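Norkau budget: the finance director talks, quickly

Caught the city's finance director between two meetings, maybe 18 minutes all in. Notes typed up fast so excuse the state of them.

First thing, the debt. Norkau borrowed for the Holovko bridge work and it's still paying. "We pay 23 cents of every tax dollar toward old loans," the director said. "That's before we fix one pothole." Can it come down? Yes, slowly. Six years if the council holds off on new borrowing. Big if.

So, a tax increase? Long pause. "I wouldn't lead with it. I wouldn't rule it out either." The council wants cuts first, and the cuts on paper so far are small. Library hours. Two vacant desks in permitting. A hiring freeze that was supposed to start in November and didnt.

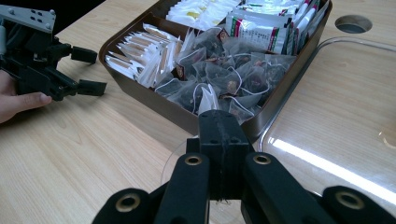

One council member, reached by phone later, disagreed with nearly all of it and said the city had a spending problem going back to the bridge vote, that homeowners had already been hit with two increases, and that a third would "finish off" whatever good will was left. Asked what to cut, the member named the Karnadeo contract and then had to go.

Back to the director on Karnadeo, which runs the city's payroll software. Expensive, yes. Breaking the contract early costs more than keeping it this year. "Next year, different math. We'll look."

What about the recall talk? Petition people say they have 3000 signatures. The director wouldn't touch the politics but did say it makes everyone upstairs nervous. "You can't ask somebody for a five-year plan when they're worried about the spring."

Pensions, last question, not enough time for it. The Clallora study is due back and the director expects a bad number. How bad? "Bad enough that I'd like the council to read it sitting down, and before they vote on anyhting else." Would the study be made public? Yes, same day the council gets it.

Then the next meeting started and that was it. More on pensions when the study lands.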